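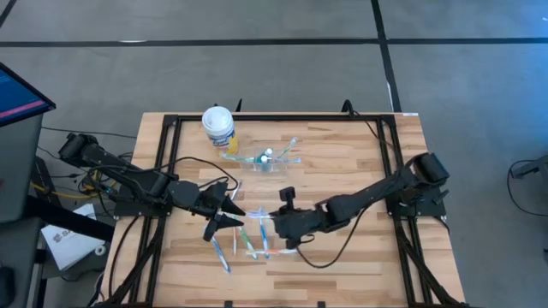
Reading time: 4 minutes

One-Year Contracts and Offensive Line Continuity in a Regional Semi-Professional Football League
Student Project Report, Sport Management Program
Submitted by Dwight Carrier
February 23, 2026

Summary

This report examines how two semi-professional football clubs, Galgate and Wondasham, built their offensive lines for the past season. Galgate relied mainly on one-year agreements with experienced players. Wondasham kept most of its line from the previous season and added players only when an injury required it. The project asked whether the choice of contract length was connected to the number of sacks and penalties each club allowed. The findings suggest that continuity at center mattered more than continuity at the other four positions, although the small number of clubs limits what can be concluded.

Background

Clubs in the league operate under a modest salary limit and sign most players in the spring. Linemen are paid less than quarterbacks and receivers but are harder to replace during the season, as few free agents of suitable size live within driving distance of the clubs. Several clubs have therefore offered one-year agreements to older linemen who have left higher levels of play. Such an agreement gives the player a chance to earn a better offer and leaves the club free to change direction the following spring.

Published work on the subject deals almost entirely with the professional game, where guaranteed money and the draft affect every decision. Neither exists in the league studied here. Players may leave at the end of any agreement without compensation to the club, and a player who is released receives payment only for games already played.

Method

The project used three sources: the transaction notices issued by each club, the official game sheets, and interviews with members of the coaching staffs. A total of 47 transaction notices were reviewed. Notices that concerned practice players who never dressed for a game were set aside. Starting lineups were then entered by position for every regular-season game, and a change was recorded whenever a different player started at a position from one game to the next.

Sacks and holding penalties were taken from the game sheets without adjustment. The game sheets do not assign responsibility for a sack to a particular blocker, and no attempt was made to do so from game film. Film was available for home games only, and its quality varied considerably.

Interviews were held in December, after the playoffs. Coaches were asked the same five questions and were given the opportunity to review their answers before the report was written.

Findings: Galgate

Galgate signed Feyisa to a one-year agreement in the spring with the stated intention of playing him at left guard. He had spent the previous season at center for another club. When the regular center was hurt in the opening game, Feyisa moved to his former position and remained there until the playoffs. The left guard position was then shared by two players, neither of whom started more than three games in a row.

The club allowed more sacks in the first half of the season than in the second. Its coaches attributed the improvement to better communication before the snap. The offensive line coach stated that Feyisa knew the protection calls but had to learn the terms used by his new teammates, and that this took most of the first month. Holding penalties did not follow the same pattern and were spread evenly across the schedule.

Findings: Wondasham

Wondasham returned four of its five starters. Ikirano, the center, was in his third season with the club and started every game. The only regular change came at right tackle, where the starter missed five games with an ankle injury. His replacement was a converted defensive end who had been with the club since training camp.

Sacks increased during the five games in question, but by less than the coaching staff had expected. The head coach noted that the club shortened its passing game during that period and often kept a running back in to block on the right side. It is therefore difficult to separate the effect of the substitution from the effect of the change in play calling.

Discussion

Both clubs gave similar accounts of the center position. A new guard or tackle could be helped by the player beside him, while a new center affected all of the others. Galgate's experience indicates that a one-year signing with a background at more than one position has practical value, even when the club does not intend to use it. The agreement with Feyisa was described by the coaching staff as the most useful of the spring, and it has not yet been renewed.

Cost was not compared directly. Wondasham declined to release salary information, and the figures offered by Galgate did not separate base pay from travel allowances.

Limitations

Two clubs and a single season do not provide a basis for statistical testing. Weather, opponents and the ability of each quarterback to avoid pressure were not controlled. The interviews took place after the results of the season were known, which may have influenced how the coaches described their earlier decisions.

Recommendations for Further Study

A later project could extend the lineup records to all clubs in the league and follow them over several seasons. It would also be useful to interview the players, particularly those who changed position after signing. The lineup tables prepared for this report have been submitted with it and may be used by other students in the program with the permission of the department.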